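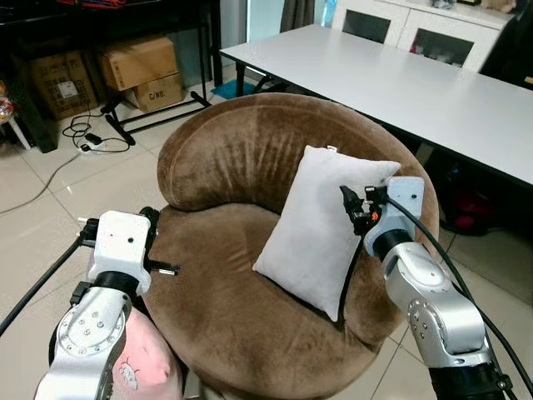
Rornen G2 Parallel Gripper: Review After a Month of Soft Goods

The G2 is a two-finger electric parallel gripper sold by Rornen for light research arms. We bought two of them in April to replace the Ledier units on our bimanual setup, mainly for work on cushions, pillows, towels and other items that deform when held. This review covers mounting, grip behavior, sensing, cabling and software. It does not cover payload on rigid parts, which we did not test beyond a few boxes.

Test conditions

Both grippers were run on the same pair of arms, teleoperated for the first two weeks and then driven by scripted motions. Camera input came from a single head-mounted view. The main task was pillow handling on a plush armchair: grasp the pillow by a side edge, lift it clear of the seat, rotate it, and put it back upright against the backrest. Hajar Tahiri wrote the scripts and did most of the teleoperation. Ro-un Nam handled mounting and calibration. The Ledier grippers were run through the same task on the same chair before they came off.

Mounting

The adapter plate fits a standard bolt circle and went on without drilling. Bolts are supplied, thread locker is not. The plate has a locating pin on one side only, so the gripper can be installed half a turn off if the installer is not paying attention. We did this once. The calibration routine did not catch it, and the jaw opening direction looked normal until the wrist camera transform was checked by hand. A second pin would fix the problem.

The housing is larger than the Ledier housing in every direction. On an open table this has no effect. Inside a chair with a wraparound backrest it matters a good deal, as the housing reaches the upholstery before the fingers are in line with the pillow edge. We had to approach from farther out and tilt the wrist, and two of our older scripted paths could not be reused.

Grip on soft material

Pinch grasps on a stuffed edge are the strong point. The fingers are narrow enough to press into the side of a pillow and close on fabric plus some filling. With the force limit at the factory setting the grip was too light and the pillow rolled out during rotation. Raising the limit by 2 steps stopped this. Further increases gave no improvement and left a crease in thin covers.

Corners are harder. A puffy corner tends to squeeze out from between the fingertips as they close, and the controller reports a successful grasp for a short period before the jaw position drops. Anyone writing a grasp check should wait for the position reading to settle. Hajar's script waits 800 ms, which removed nearly all of the false positives at some cost in cycle time.

Grasping the chair's own fabric by accident is a risk with any thin finger. The G2 picked up the nap of the seat cover on several low approaches. The current rise is small and the default contact threshold ignores it. Lowering the threshold helps, though it then also triggers on stiff pillow seams. We left it at the default and raised the approach height.

Force and position feedback

Jaw position is reported cleanly and repeats well. The force value is derived from motor current and should be treated as an index. It drifts during the first few minutes after power-on, and the two units did not agree with each other at the same setting. The manual recommends a warm-up cycle. We found 12 open-close strokes sufficient before the reading leveled off.

There is no tactile sensing in the standard fingertips. Geagea sells a compatible sensing tip, which Noura Ghanem has on order for a separate comparison.

Cabling

One cable per gripper carries both power and data. The connector is a locking type and has not come loose. The exit point is on the side of the housing, and the cable needs a generous loop to allow full wrist rotation. If the loop is too short it pulls at the connector near the end of travel. If it is too long it drags on whatever the arm is reaching over, and on fabric it can shift the object before the fingers arrive. We settled on a loop tied back at the second arm segment. The Ledier cable, routed through the wrist flange, is the better design.

Controller and software

We ran both grippers from one Anumon controller over a shared bus. Addressing is set with a small switch under a cover that requires a driver to remove. Latency was acceptable for teleoperation and no worse than with the Ledier pair. The vendor library is plainly documented, but the sample code assumes a single gripper, and the two-unit case is covered in one paragraph. Fares Masri ended up writing a wrapper that polls the two units alternately. Before that, simultaneous close commands would sometimes execute one after the other with a visible gap.

Firmware updates must be done one gripper at a time with the other disconnected. Error codes are numeric and the table in the manual is missing entries.

Compared with the Ledier

The Rornen holds a pillow edge more securely, reports jaw position more reliably, and makes less noise. The Ledier is smaller, has better cable routing, and fits into confined spaces without a change of approach. For folded towels on a table we saw no difference worth reporting. For upholstered furniture the choice depends on whether reach or holding strength is the limiting factor. In our case it was holding strength.

Ghada Awad has asked for one of the Ledier units to stay on the left arm for drawer work, where the smaller housing is needed. The mixed configuration runs on the Anumon controller with separate force tables for each side, and has been in use since Friday.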